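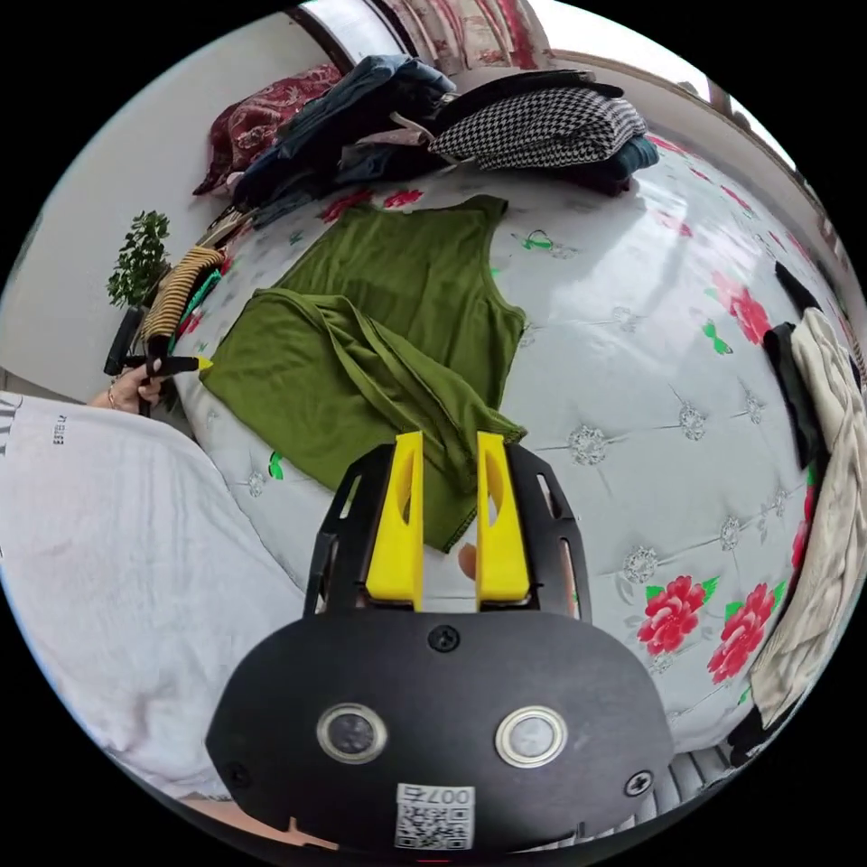 White quilted bedspread with red peonies and green leaves.

Quilted Bedding Care: Frequently Asked Questions

Prepared by Modupe Ogbonna, Product Care, Starnis Home Textiles
Last revised 16 October 2021

These answers apply to all Starnis quilted bedspreads, coverlets and matching shams. Duvet covers and flat sheets have their own care page. If the sewn-in label on your item disagrees with anything on this page, follow the label.

WASHING

Can I wash my bedspread in a home machine?

Twin and full sizes fit most front-loading machines. Queen and king sizes need a drum large enough for the dry bedspread to go in without being forced down. If you have to push it in with both hands, the machine is too small and the middle of the load will not rinse properly. Use a large-capacity machine at a laundromat instead.

Top-loaders with a center post are not recommended for any size. The post pulls on the quilting stitches during agitation and can break the thread.

What settings should I use?

Cold water, gentle cycle, low spin. Run a second rinse if your machine offers one. Detergent left in the batting is the most common cause of stiffness.

How much detergent?

Half of what the detergent maker suggests for a large load. Use liquid. Powder does not always dissolve in cold water and tends to collect along the stitch lines, where it dries as a white residue.

Can I use bleach or fabric softener?

No chlorine bleach on any item, including those with a white ground. It weakens the stitching thread and will turn some prints yellow. Oxygen bleach is acceptable on items from the Ekwueme line only. Fabric softener does no lasting damage but coats the cotton and makes it less absorbent.

Will the colors run?

Printed designs are fixed before quilting and should not bleed in cold water. Dark and red prints may release a small amount of surface dye in the first wash. Wash separately the first time, and take the item out as soon as the cycle ends. Most of the dye transfer complaints we receive involve a wet bedspread left folded in the drum overnight.

How often should it be washed?

Every two to three months for a bedspread used over a top sheet. More often if pets sleep on it. Frequent washing shortens the life of the batting more than anything else except high heat.

DRYING

Can it go in the dryer?

Yes, on low. Stop the dryer every 30 minutes, pull the bedspread out, shake it and put it back in the other way around. A king size may need three rounds. Check the center by pressing it between your palms; the edges always dry first.

Can I line dry it?

Yes. Hang it over two parallel lines so the weight is shared. A single line leaves a crease through the batting that can take several washes to come out. Keep printed items out of direct sun, or hang them face down.

My bedspread came out smaller. Is that normal?

Cotton shells with cotton batting shrink up to 3 percent in the first wash. This also gives the surface its puckered look. If yours has lost more than that, measure it flat and contact us with both dimensions.

PILLING, STITCHING AND REPAIRS

A quilting thread has come loose. What should I do?

Do not pull it or cut it short. Thread both ends through to the back with a hand needle, tie them and bury the knot in the batting. A loose thread shorter than an inch can be left alone if you check it after each wash.

What thread should I use for repairs?

Cotton-wrapped polyester, all-purpose weight. We sell matching spools under part number 3159 for white grounds and part number 331 for ivory.

The batting has bunched up in one section. Can it be fixed?

Sometimes. Lay the item flat while slightly damp and work the batting back toward the stitch lines with your fingers, then let it dry without moving it. If the quilting lines around that section have broken, the batting will shift again until they are restitched.

STORAGE

How should I store it between seasons?

Clean and fully dry, in a cotton bag or an old pillowcase. Avoid vacuum bags. Compressed batting recovers for the first few weeks, but after 11 months in a sealed bag our test samples had lost a good part of their thickness - and it did not come back after washing.

Refold it along different lines every few months. Cedar blocks are fine as long as the wood does not touch the fabric.

ORDERING AND RETURNS

What is the difference between Ekwueme and Jollarico?

Ekwueme items have a cotton shell and cotton batting. Jollarico items have a cotton shell and polyester batting, weigh less and dry faster. Washing instructions are the same apart from the oxygen bleach note above.

Why don't my new shams match my older bedspread exactly?

Prints are produced in batches, and small shade differences between batches are normal. The Pindutard mill changed its white base cloth in July, so shams ordered after that may look slightly cooler next to an earlier bedspread. Send us the batch code from the label before ordering and we will check stock for a closer match.

Is washing damage covered?

The 2-year guarantee covers stitching and seams under normal home care. It does not cover heat damage, chlorine bleach or dry cleaning. Keep the label attached; claims without a readable batch code cannot be processed.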